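Recording demos with a hand-held gripper: a short guide for doubters

The Domico sales page says anyone can teach a robot a kitchen task in an afternoon. I have my doubts. Our first 300 demos went in the trash, and the arm still learned nothing useful from the next batch. If you want to try anyway, do it this way.

1. Pick one object and one motion. "Tidy the table" is five tasks. Picking up a utensil by its handle and setting it down is one.

2. Wipe the lens and check the finger pads. Lint on the pads shows up in every clip.

3. Close the gripper slowly, with the handle centered between the pads. If you squeeze the trigger the way you'd grab a thing yourself, the fingers shove it sideways before they bite.

4. Hold still for a beat once it's gripped. Drerner's manual skips this. Geetha Kulkarni put it in our notes in April and our grasp labels got a lot cleaner.

5. Move the start position every time. Thirty demos from one spot teach one spot.

6. Stop after 30 and watch them all. I threw out 17 of my last set, mostly for rushing.

As for how many you need, the forum answer is 700. I've never seen anyone show the test behind that number, so train early on what you have and see where it fails. Handles are a fair place to start, and mine still slip on the turn.
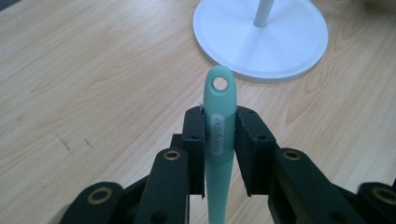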